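4. Planning your purchase

Read this section before ordering a Grunska gripper kit. It covers what to buy, what to leave until later and what to check on your own bench.

4.1 Working out the order

1. Write down the objects you want to pick up, with the width of each at the point of grip.
2. Choose the finger set to suit the widest object. The Trercombe set opens to 60 mm.
3. Order 2 spare finger pairs for each arm. Fingers are wearing parts and are not covered by the warranty.
4. Set aside 300 mm of clear bench on every side of the arm base.
5. Try the layout in the Nodness simulator before you pay the deposit.

Note: the simulator licence is charged per seat — not per arm.
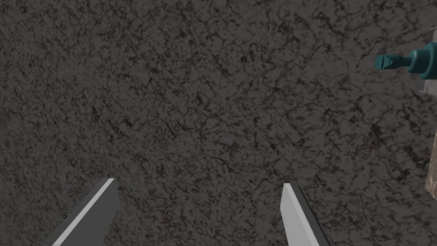 Enter the finger set and bench height in the simulator exactly as they appear on your quotation. If a tool at the side of the bench is out of reach there, change the layout or ask for the longer Mondal mount. A mount changed after delivery is charged as a new part.

4.2 Budget

6. Allow for the arm, fingers, mount, licence and delivery as separate lines.
7. Add 3 days of staff time for fitting and training.

Caution: do not order fingers from another supplier to save money. The fixing holes differ, and a loose finger can drop its load.

Quotations are held until the end of May. Send changes to Halldóra Ásgeirsdóttir in the orders office, quoting the number at the top of your form.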